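ok thread on going back to studying at night when you've got a day job, a few people asked after my moan last month

background: I do stock control at Westora, mornings mostly, and since February I've been doing the Onyeka evening course in soil and land management. distance learning. it is a lot

first thing. the reading. you will not do all the reading. I did all of it for the first unit and had nothing left for the essay, which I then wrote in one go between 9pm and gone 1 in the morning. came to 2218 words. limit was 2000. cried a bit, cut the drainage section

should not have cut the drainage section, that was the question

second – read the feedback when it comes, then shut it and read it again the next night. first time round all I saw was "unsupported". second time I saw that Mr Danladi had put a page number next to every single one. he'd basically told me where to look

(Aminu Danladi, unit 1 tutor, marks like a hawk, very kind on the phone)

timetables: mine lasted 2 weeks. had it in colours and everything. what's stuck is much duller. tea, wash up, sit down at half seven, stop at nine. if I've got nothing done by nine I still stop

exception is the week before a deadline when all of this goes in the bin obviously

notes. I hand write them, then type only the bits I'd need if someone asked me about it in the street. my unit 2 notes went from 13 sides down to a page and a half and I remember nearly all of it. my unit 1 notes are beautiful and I couldnt tell you a thing in them

light matters more than I thought. I was doing it all under the big ceiling light and getting a headache by eight. small lamp to one side, pens within reach, somewhere to plug in the phone. ceiling light off
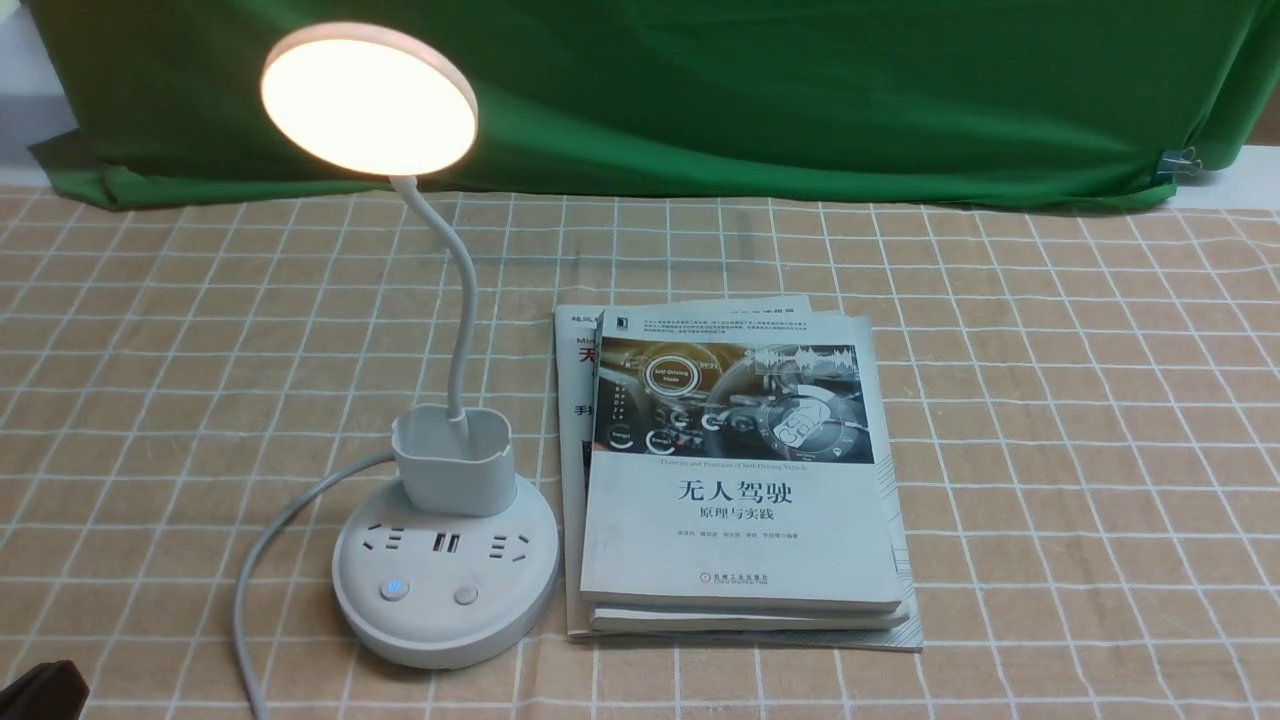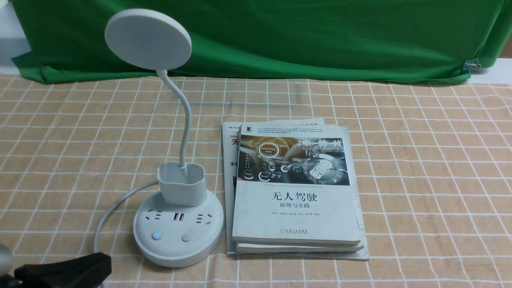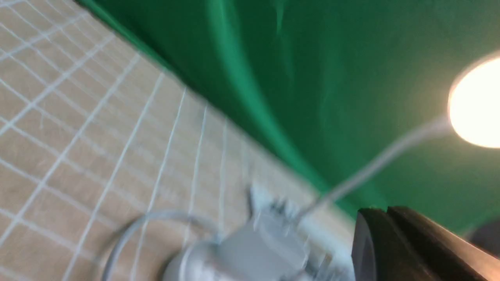
lamp's on in the first one, sockets and pen pot are part of it. grid squares in all three

anyway. phone. phone goes face down and on silent. tried leaving it in the kitchen but then I go to the kitchen and there's biscuits in the kitchen

study partner: get one if you can, even a bad one. Ruairí Breathnach from the course rings me and we take turns explaining a chapter. he's always a chapter behind and asks "but why" till I find out I don't know either. clay soils took us three calls

we also tried a group chat. 100 messages a day about the reading list and none about the reading. left it, rejoined, muted it

work. tell them early. I didn't, then had to ask for a swap with a day's notice and got the look. told my manager properly after that and now he puts me on earlies the week something's due. could of had that from the start

if you've got kids or you're caring for someone I've no advice worth having, I've got a flat and a fern. Adebayo Iyamu on my course does it with twins and listens to the lectures on the bus, ask him not me

money bit as someone will ask: I pay by the unit, not up front. costs slightly more over the whole thing. but I was not sure I'd last and I slept better knowing I could stop after one

the library will get you books from other libraries. didn't know that till unit 2. takes a week or so, put the request in before you need it, I had the erosion one turn up the morning after I'd handed in

maths!! if it's been years go back further than you think. I started with percentages. felt daft for two evenings then slope calculations stopped being scary

unit 3 is hedgerows and field margins and I'm really looking forward to it, even the stats

essay plan due this week so replies will be slow. if you've done the hedgerow unit pls tell me whether the big green textbook is worth carrying home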